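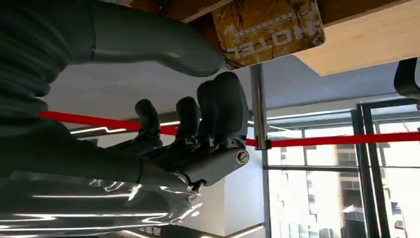

Murncombe 176 Adjustable Shelf Bracket

Wall bracket for single or stacked shelves in workshops, stockrooms and utility rooms. The bracket hooks into the Murncombe twin-slot upright and locks with a quarter turn of the supplied pin. Sold in pairs, left and right hand.

Specifications

Material: cold-rolled steel, 2 mm
Finish: powder coat, light gray or white
Arm length: 176 mm
Height adjustment: 23 mm steps
Fits: Murncombe and Gallis twin-slot uprights
Does not fit: Undano single-slot rail
Supplied with: two locking pins, four shelf screws

Load

Load figures apply to an evenly spread load on a shelf held by two brackets on uprights fixed to solid masonry. For stud walls, fix the uprights to the studs and use the reduced figures on the data sheet. Point loads at the front edge are not covered by the rating. Shelves that overhang the bracket ends should be fitted with a third bracket at the center.

Fitting

Hang the first upright from its top screw and let it settle plumb before marking the other holes. Level the second upright from the first by slot position, not by the cut end, as ends may vary slightly after coating. Insert both hooks fully, press down until the arm is square to the upright, then turn the pin. A pin that will not turn means the lower hook is not seated.

Shelf boards are fixed from below through the 9 mm slots in the arm. The slots allow for seasonal movement in solid wood. Do not overtighten.

Compatibility

The Räsänen lip rail clips over the front of the arm and needs no drilling. It raises the shelf edge and reduces usable depth slightly. Brackets made before the change to the locking pin use a spring clip, and the two types should not be mixed on one shelf.

Ordering

Packed one pair per box. Trade cartons hold 1,000 locking pins as a separate spare part. Black finish is made to order from May. Coated parts cannot be returned once fitted.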